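Subject: Re: [griken-users] gripper closes before the panel is reached

On Apr 26, 2018, Yupin Kaewkla wrote:

> Dear Theerawat, did you find out why the arm stopped at Wiriya? We have the same Griken gripper here and I would like to know before we start our night runs. Which error did you get? Our log shows code 40 sometimes, but the arm continues.

Dear Yupin, dear all,

Thank you for your message. We also had code 40, but in our case the arm did not continue. It went forward with the fingers already closed, pushed against the panel and stopped on the force limit. Nobody was inside the fence. One finger pad was scratched and we have replaced it.

In the log of run 1413 the close command is sent 11 mm too early. I first suspected the Prorkow driver, so I went back to the old version, and the fault came again in run 1795. So I do not think the driver is guilty.

Now I suspect the distance estimate. The panel has a glossy finish with a bright reflection along the top edge, and the wall beside it is plain and matte. The wrist camera view is below.

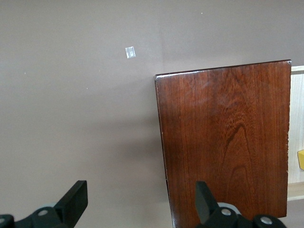
*Wrist camera, fingers apart, reddish-brown panel on the right.*

Please look at the highlight near the upper left corner of the panel. My idea is that the software takes this as a nearer surface, but I have not proved it. Tomorrow I will put matte tape on the edge and repeat the same approach at low speed.

Until we know more, I ask you not to start the night runs without a person present. Please also check that your force limit is really active after a restart. On our arm Undbridge loaded the default value again, and we had not noticed it since December.

If you can send me your log with code 40, I will compare the times.

Best regards,
Theerawat Wongsuwan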